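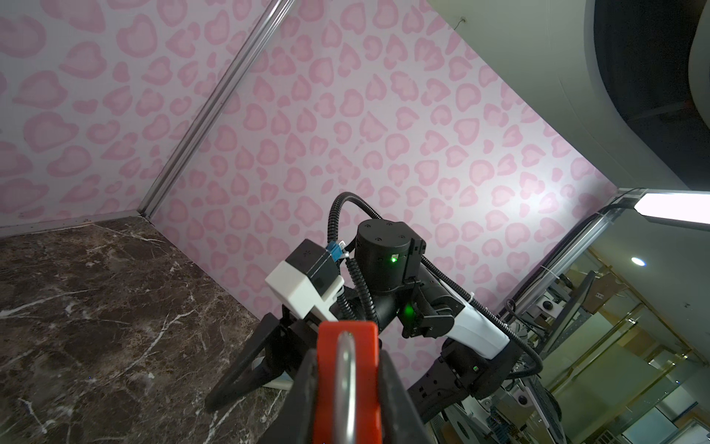
Left gripper holding the red padlock, right arm parked behind it. Wrist view, booth 4.

Friday, February — bench notes, Wuvamside shop

Booth 4 setup after the right arm service. Both green lights on at the elbow end, so power is good through the joints. Went over the cable conduit on the right arm by hand through full travel. It loops high over the wrist motor and needs that slack. Don't tie it down tighter.

Retightened the four small screws on top of the wrist motor. Blue connector on the camera module reseated, cable tie left as is.

Left grip force was at 108 from the Cronin job and the lock kept turning in the fingers during trials. Went up in steps of 2 and stopped at 116. Will run 500 cycles overnight and check the finger faces for wear in the morning.

Still to do:
— wipe down the countertop, specks and smudges show up in the wrist view
— re-zero left wrist after the run
— order spare finger sets from Zenwood

This site uses cookies to keep you signed in. Accept / Settings

Comments (2)

caltano_bench: What speed for the overnight run? We get slip at 116 if the close is too fast.

booth4: Half speed. Will post the wear check when it's done.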